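Stoseo 55 Portable Runway Edge Light
Airfield Lighting, Narkbridge Works

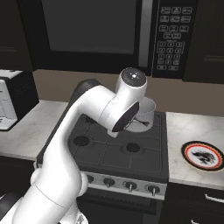
Product Overview

The Stoseo 55 is a self-contained portable edge light for small and medium-sized airfields. It is intended for temporary marking of runways, taxiways and aprons during construction, power failure or seasonal operations, and for permanent use at fields without buried cable. The unit is manufactured by Plakosetti at its Narkbridge works and sold through Rautiainen Airfield Supply.

The light may be set directly on pavement, on packed gravel or on mown turf. Each unit carries its own battery and control board and needs no connection to a regulator or field circuit. Units may be switched one at a time by hand or as a group from the tower or airport office.

Construction

The base is cast aluminum with a powder-coated finish in aviation yellow. The lens is clear borosilicate glass, held by a stainless steel ring with four captive screws. A frangible collar between base and lens housing is designed to break cleanly if struck by an aircraft or a mower. Replacement collars are sold in boxes of 10 and can be fitted in the field with a hex key.

Colored filters in white, yellow, red, green and blue are supplied separately. Split filters for the caution zone and the runway end are available on request. Filters must be ordered by part number, as the Series 2 filters differ in diameter from those used on the earlier model and are not interchangeable.

Technical Data

Model: Stoseo 55, Series 2
Catalog number: 233
Weight with battery: 11 pounds
Height above surface: 13 inches
Light source: LED, field replaceable
Battery: sealed, rechargeable
Operating time, steady burn at medium setting: 55 hours
Intensity settings: low, medium, high
Radio control range, clear line of sight: 2,000 yards
Operating temperature: -30 to 130 degrees F
Mounting: free standing, stake or anchor bolt

Operating time is shortened at the high setting and in very cold weather. Airports that expect extended use below freezing should order the cold-weather battery, catalog number 233-C.

Radio Control

The hand-held controller operates up to 16 groups. Any light can be assigned to any group by means of the rotary switch under the base cover. The controller displays the group selected and the intensity setting. A fixed desk controller with external antenna is offered for airports that keep the lights in place year round. The desk controller can also accept a signal from pilot-controlled lighting equipment already installed at the field. The airport is responsible for confirming that the two systems are compatible before placing an order.

Charging and Storage

Lights are charged in the transport case, which holds eight units and runs from a standard 120-volt outlet. A full charge takes nine hours. The case has two recessed handles and may be stacked three high. A trailer with charging racks for six cases is available for airports that must mark a full runway at short notice.

Batteries in storage should be recharged every three months. Lights should be stored with the selector in the OFF position.

Approvals and Responsibility

The purchaser must determine whether portable lighting is permitted for the intended operation and must obtain any approval required by the aviation authority having jurisdiction. Photometric test reports for each filter color are furnished with the order. Rautiainen Airfield Supply does not prepare lighting layouts, but will review a layout drawing for quantity and filter selection at no charge.

Warranty

The base, lens housing and control board are warranted against defects in material and workmanship for five years from delivery. Batteries are warranted for two years. Breakage of the frangible collar is considered normal wear and is not covered.

Ordering

Lights are sold singly or in cases of eight. Orders received before the end of March are shipped ahead of the summer construction season. Quotations for complete runway sets are prepared by Lempi Sjöberg, Airfield Sales. Questions on installation, spare parts and warranty service should be directed to Kauko Hirvonen, Technical Support, at the Narkbridge works.

Related Products

Stoseo threshold bar, folding
Lighted runway closure marker
Transport case, eight units
Stake kit for turf
Frangible collars, box of 10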